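Unit 4: Holding Stock and Reorder Points

Reading for this unit: chapters on inventory in the course pack, plus the Clurard case (four pages, at the back). Bring a calculator to the problem session.

4.1 Why a firm holds stock at all

Stock costs money. It takes up space, it ties up cash, and some of it spoils or goes out of date. A firm holds it anyway because supply and demand do not line up. A customer wants the item today and the supplier needs two weeks to send it. The stock on the shelf covers the gap.

We separate two kinds. Cycle stock is what gets used up between one delivery and the next. Safety stock is the extra amount kept in case demand runs high or a delivery is late. In a real storeroom the two sit on the same shelf and look the same. The split exists only on paper, but most of the mistakes in last year's homework came from mixing them up.

4.2 The costs

Ordering cost is paid each time an order goes out, whatever its size. It includes the clerk's time, the freight minimum and the receiving work. Holding cost is paid on each unit for as long as it is kept. It covers rent, insurance, damage and the return the firm could have earned on the cash.

Large orders placed rarely keep the ordering cost low and push the holding cost up. Small, frequent orders do the reverse. The order quantity with the lowest total is the one where the two yearly costs are equal. The formula is

Q = square root of (2 x D x S / H)

where D is yearly demand in units, S is the cost of one order and H is the cost of holding one unit for a year.
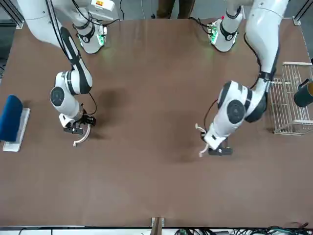 The total cost curve is flat near its lowest point. If the formula gives an odd quantity, round it to a full case or a full pallet. The added cost is usually small. Students often carry the answer to two decimal places, and there is no use in that. The demand figure going in was a forecast to begin with.

4.3 When to order

The formula tells you how much to buy. It says nothing on timing. For that we use the reorder point:

Reorder point = daily demand x lead time in days + safety stock

Lead time runs from the moment the need is noticed to the moment the goods are ready to use. It is longer than the supplier's quoted time. Add the days an order waits for approval and the days a delivery waits to be checked in.

Worked case. Plikitz sells replacement pump seals. It sells 25 seals a day, and lead time is 16 days. Demand over the lead time is 25 x 16 = 400 seals. The firm keeps a safety stock of 100. The reorder point is therefore 500. When seals on hand plus seals already on order fall to 500, a new order goes out.

Note the words "plus seals already on order." If you watch only the shelf, you will order twice for the same need. Joltumholm did this for most of one August and spent the fall selling off the surplus at a discount.

4.4 How much safety stock 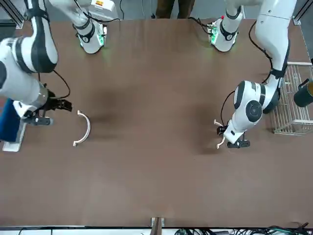 J. Usmani

Safety stock depends on three things: how much demand varies, how much lead time varies, and how often the firm is willing to run out. The average level of demand does not enter into it directly. An item that sells the same amount every day from a steady supplier needs very little, even if it sells in large numbers. A slow item with jumpy demand may need a lot for its size.

The service level is the share of order cycles that end without a stockout. Moving from a fairly good service level to a very good one is cheap at first and then becomes expensive quickly. Section 4.5 of the course pack has the table. You will be given the table in the exam and do not need to memorize it.

Lead time variation is often the larger problem. Before adding stock, ask whether the supplier can be made more regular. A supplier who always takes three weeks is easier to plan for than one who takes anywhere from one to four.

Problems for the session

1. Rework the Plikitz case with the lead time cut in half and the safety stock unchanged. Give the new reorder point.

2. The Clurard case lists five costs. Mark each one as ordering cost, holding cost or neither. One of them is neither.

3. A manager proposes to double every order "to save on freight." Write a short paragraph saying which figures you would ask to see first.

Hand in problems 1 and 2 on one sheet. Problem 3 will be discussed in class. Unit 5 covers items with a single selling season, and the formulas above do not apply there.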